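Notice of Inspection, Pruleck House

A short story

Residents of Pruleck House are reminded that the laundry room on the lower floor will be closed for inspection until further notice. The Management Office regrets any inconvenience. Residents who have left items in the drying cupboard may recover them by applying at the hatch between the posted hours.

The notice above was placed on the board in May and remained there through the summer. It was the first of the documents relating to the surface, and the Office has kept it with the others in a grey box file marked Watier, after the firm that laid the surface in the first place.

The history of the matter may be set out as follows.

The folding table in the laundry room was supplied by Watier under the original contract for the building. It was pale, smooth and without a shine, and it had been chosen by the Office from a book of samples in which it appeared under the name Ekudia. The other shades in the book were all named after places too, and the Office had asked whether Ekudia was a real one. Watier replied that the matter would be looked into. There is no further letter on the point.

For some years the table gave no cause for remark. Sheets were folded on it. Residents who did not otherwise speak to one another took opposite ends of the same tablecloth and walked towards the middle. The rules of the laundry room, of which there were seven, said nothing about the table except that it was not to be sat upon.

The stain was first reported by the resident of flat 80, who wrote to say that there was a mark on the table and that it had not been there before. The Office sent a member of staff with a cloth. The member of staff wrote in the day book that the mark was very faint, that it was yellowish, and that it had no proper edge, so that it was difficult to say where the cleaning ought to begin. Two cloths were used. The mark was described afterwards as the same.

A second letter came from flat 80 in the following week. The resident wished it to be understood that this was not a complaint. The resident had been folding a shirt, and had looked down, and had been put in mind of the sky over the estuary at home, early, before the boats. The resident asked whether the Office would consider leaving the mark where it was.

The Office replied that all letters were given due attention.

It was at this stage that the firm of Abou Jaoude was asked to give a price for removal. The firm was well known in the district for its work on marble steps and chapel floors, and it sent two people, who arrived early and asked for the lights to be turned off. They stood at the table for some time. One of them moved to the far end and bent down until the surface was level with the eye. Their report ran to a single page. It gave a price for treatment, which was fair, and a price for a new table, which was not much greater. Under the heading Other Remarks it said that the discoloration was of a soft, cloudy kind, that it did not appear to be doing any harm, and that the firm had no wish to press the Office to a decision.

The Office was not accustomed to reports of this sort. It closed the room.

During the closure the residents of Pruleck House dried their washing on balconies and over doors. The Office received nineteen letters, all of which asked when the machines would be available. Only the letter from flat 80 asked after the table. The resident wrote that the weather on it had probably changed by now.

The member of staff who had used the cloths was sent down again with the key. The day book for that afternoon contains the longest entry of the year. It records that the room smelled of soap powder, that the taps were sound, and that the marks lay higher on the surface than remembered, with some streaks among them. It records that the member of staff had intended to stay for two minutes and was late in returning the key.
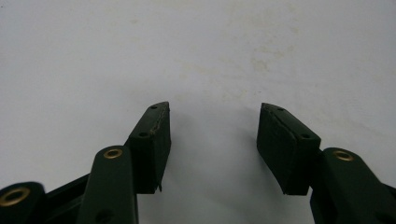 The surface, with the marks towards the upper middle.

The decision of the Office is dated 1/15/21 and was sent to all flats. It stated that the laundry room would reopen, that the table would be kept in its present condition, and that no treatment of any kind was to be applied to it by residents acting on their own account. An eighth rule was added to the list on the wall. It asked residents to leave the top of the table clear when they had finished with it.

There were no objections. One resident enquired whether the rule applied to baskets and was told that it did.

The Office later wrote to Watier to ask whether any other table in the Ekudia shade had been known to behave in this way. Watier answered that the shade was no longer made and that its records did not go back so far. At the foot of the letter somebody had added a line by hand. It said that Ekudia had been a place after all, or so the older people in the workshop believed, and that it was near the sea.

A copy was put under the door of flat 80. The original is in the box.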